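El invierno en un tarro: volver a fermentar la col en casa

Por Ifeanyi Chukwu
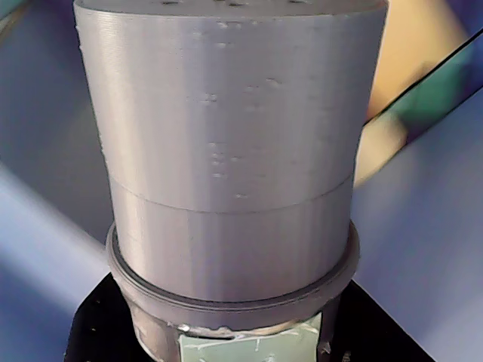
Mi abuela no fermentaba col. En Akpan, el pueblo donde ella cocinaba, se fermentaban otras cosas: la yuca, el maíz, las semillas que después daban sabor a la sopa. Por eso, cuando llegué a Fovham con una maleta y muy poca paciencia para el frío, el primer plato de chucrut me pareció a la vez extraño y conocido. El olor era nuevo para mí, pero la acidez no lo era. La acidez la conocía desde niño.

Llevo 11 inviernos haciendo mi propia col. Los dos primeros fueron bastante malos. En el primero puse demasiada agua y muy poca sal, y lo que salió del tarro fue una cosa blanda que terminó en la basura. En el segundo puse tanta sal que tuve que lavar la col tres veces antes de servirla, y mis invitados, que eran educados, comieron mucho pan.

Lo que cambió todo fue una balanza. Yo venía de una cocina donde se mide con la mano, y me costó aceptar que en este asunto la mano engaña, porque una cucharada de sal gruesa y una de sal fina no pesan lo mismo. Desde entonces uso 20 gramos de sal por cada kilo de col ya limpia y cortada. Sal sin yodo, de la más simple. Si la cocina está muy caliente, pongo un poco más.

La variedad que prefiero es la que en el mercado llaman Drerent, una col blanca, apretada, con hojas que crujen cuando se parten. Aparece a finales de octubre y dura, con suerte, hasta marzo. Una col de verano también sirve, pero da menos jugo y se ablanda antes. Conviene elegir las piezas que pesan mucho para su tamaño y guardar una o dos hojas exteriores enteras, que harán falta al final.

El trabajo es sencillo y un poco ruidoso. Se corta la col en cuartos, se le quita el tronco y se pasa por el cuchillo en tiras finas, del grosor de una moneda. Se echa la sal y se deja descansar diez minutos. Después hay que apretar con las manos, fuerte, como quien lava una camisa, hasta que en el fondo del recipiente haya un buen charco. Mis hijos pelean por esta parte y yo se la cedo con gusto. Luego se llena el tarro por capas y se empuja cada capa hacia abajo con el puño o con una mano de mortero.

La regla que respeto siempre es que todo quede debajo del líquido. Para eso son las hojas enteras: se doblan, se colocan encima como una tapa y se pone un peso sobre ellas. Durante años usé una piedra de río hervida. Ahora tengo un disco de vidrio, más cómodo de limpiar, aunque echo de menos la piedra. Si falta jugo al día siguiente, se añade un poco de agua con sal, en la misma proporción.

Sobre el tiempo hay muchas opiniones. La señora que vende encurtidos en la calle Utus, y que me enseñó más que cualquier libro, prueba la suya a los cinco días y la vende a las tres semanas. Yo espero un mes. A los tres o cuatro días el tarro empieza a hablar: suben burbujas, el líquido se pone turbio y hay que abrir un momento para que salga el gas. Es mejor poner un plato debajo – lo aprendí con un mantel que ya no tengo. Después todo se calma, y entonces el tarro pasa a un lugar más fresco.

A veces me preguntan si no tengo miedo de enfermar a alguien. Respondo que miro, huelo y, si dudo, tiro. Una película blanca y fina en la superficie suele ser levadura y se retira con una cuchara. Un moho con pelo, verde, rosa o negro, significa el final de ese tarro, y ahí no intento salvar nada.

El otoño pasado propuse un pequeño taller en la biblioteca del barrio. Esperaba a cuatro jubilados y vinieron 79 personas, muchas de ellas con su propia col bajo el brazo. Una chica trajo cúrcuma, un señor trajo bayas de enebro, y yo llevé jengibre y un chile pequeño, que es como la hago para mi familia. Discutimos bastante sobre el comino. Yo estoy a favor, pero con moderación.

En mi casa se come cruda, al lado del arroz, o calentada muy despacio con cebolla y un poco de aceite. También la pongo sobre frijoles guisados, y debo decir que es la combinación que más me gusta, porque la grasa del frijol pide justamente algo ácido. Mi madre la probó así en su última visita. Comió en silencio, se sirvió otra vez y me preguntó por qué no le había puesto más chile.

Ahora le pongo dos.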